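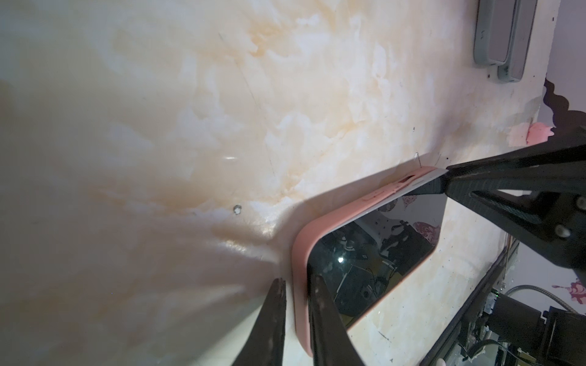 Vol. 4, No. 2

The Second Life of a Phone Number

When Nouhaila Sqalli's father died, she kept paying his phone bill. It was the cheapest plan the carrier sold, and the phone itself sat in a kitchen drawer with a dead battery. Every few weeks she called the number to hear him say he was out in the yard and would call back.

"I knew it was money for nothing," she says. "I paid it for two years."

Then her card expired. She missed a notice, and then another one, and the line was shut off. When she called again that spring, a man picked up. He was polite. He told her he'd had the number for a week and that she was the ninth person to ask for her father.

Phone numbers feel as if they belong to us. They are on loan. A carrier holds blocks of them, hands them out, takes them back, lets them rest for a while and hands them out again. In the United States the rest period has to be at least 45 days, and after that the number can go to anybody who walks into a store. Most people never think about this until they get somebody else's.

Mohcine Kettani got somebody else's in May, when he moved back from overseas and opened a new account. By dinner he had a text confirming a haircut. Over the next months he was reminded of dental cleanings, invited to a baby shower and asked, by a person listed only as a string of digits, whether he was still mad.

"I wrote back that they had the wrong number," he says. "They wrote back, 'So you are still mad.'"

He began keeping a list. It was a plain notebook with the date, the caller and what they wanted. When he stopped, it had 406 entries. Some were junk, and a great many were from a collection agency looking for a woman named Denise. He knows the name of her dog, the shop that rotates her tires and the fact that she once rented a carpet cleaner and returned it late.

Meriem Nasr worked the support desk at Zolow, a small regional carrier, for most of a decade, and she took calls like Kettani's every day. Customers wanted her to find the previous owner and tell them to update their contacts. She couldn't. Privacy rules kept her from saying who had held the number before, and in many cases the old record was gone anyway.

"We could give you a new one," she says. "But the new one was somebody's old one too. I used to tell people, you might be trading for worse."

The bigger trouble is with the accounts tied to a number. Banks, email services and pharmacies all like to send a short code by text to prove you are you. If you give up a number and forget to take it off an account, the code goes to whoever has it now. Nasr saw this from both ends. One customer called in tears after being locked out of her email on a trip. Another called to ask what he should do with the login codes that kept arriving for a bank he didn't use. She told him to delete them.

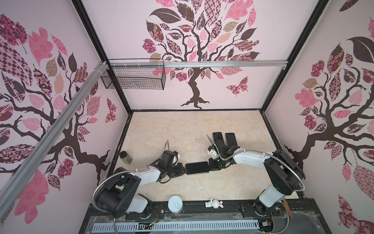 Ashraf Hajji has had the same number since he was nineteen, through three states and a divorce. He runs a repair business called Favside, mostly washers and dryers, and the number is painted on his van, printed on his invoices and stuck to the side of machines all over the county. He gets calls from people who bought a house and found his sticker on the dryer.

A few years ago a broker offered to buy it. The last four digits are the same, and that kind of number sells. Hajji asked how much, heard the answer and thought about it over a weekend.

"It was a decent price," he says. "Then I figured what it would cost me to put a new sticker on every dryer."

People who want to keep a number without using it do have options. They can move it to a parking service, where it costs a few dollars a month and takes messages. Zundilley is one of these. Asmaa Abdel Hamid, who manages accounts there, says the largest group of customers is people who have moved abroad. The second largest is people like Sqalli.

"They ask whether the greeting comes over with the number," she says. "It doesn't. I have to tell them that first, before they sign anything."

A voicemail greeting is stored with the carrier's mailbox. Move the number and the mailbox is usually wiped. Abdel Hamid tells callers to record the greeting before they change a thing. The simplest way is to call from one phone on speaker and hold a second one next to it. The sound is poor, but it works. She also suggests saving a copy somewhere other than the phone, and going down the list of old accounts one at a time before letting any line go.

Sqalli didn't have a recording. Her cousin did, by accident, on an old answering machine that had picked up partway through a conference call. It runs eleven seconds, and for the last few of them a dog is barking. She has it on her laptop now and on a drive at her sister's.

She still has the number in her contacts, under Dad. The man who answered that day has called her once, to say that a letter carrier had left a message about a package.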